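Progress report, Ratley household chores project
To: Kusum Prajapati
From: Asuka Tsuchiya
2023-11-05

Hi Kusum,

You asked for the plain version this time, so no charts! Since May we've logged 1862 tries at ordinary chores, against the 3000 we promised for the full grant. I know that looks slow. Most of the lag comes from the furniture work, which turned out to be a much bigger headache than wiping counters or sorting cans (I was the one who said it would be easy, so go ahead and laugh).

Furniture is hard for a two-armed machine in ways I didn't expect. A person tidying a room nudges a chair with a hip, grabs whatever part is closest and moves on. Our arms have to pick a spot and commit to it. Thin tubes are okay. Fabric is the real pain — it sags and creases, and a grip that was fine on one try may be useless on the next.

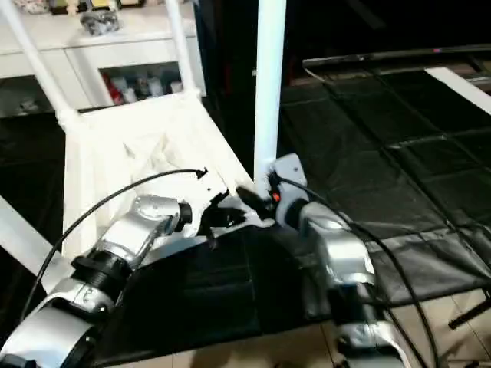 The other thing eating our time is getting two hands to work close together. One arm alone is pretty dependable now, but put both near the same object and they slow way down so they don't bump each other. Of the 26 two-handed jobs on our list, 19 now run start to finish without me stepping in. The other seven still need a person nearby, and I'd be fibbing if I said I knew when that will change.

So can it do chores yet? Some of them, at a speed that would drive you nuts. The Clostville shop keeps asking when they can have one for closing time, and I keep telling them to hang on to their broom for now.

Money is fine. We're a little under on parts and a little over on my hours. Next up is more fabric practice, then shelves. I'd also like to move the spring demo back a couple of weeks, if that's okay with you — could you let me know before I book the room?

Asuka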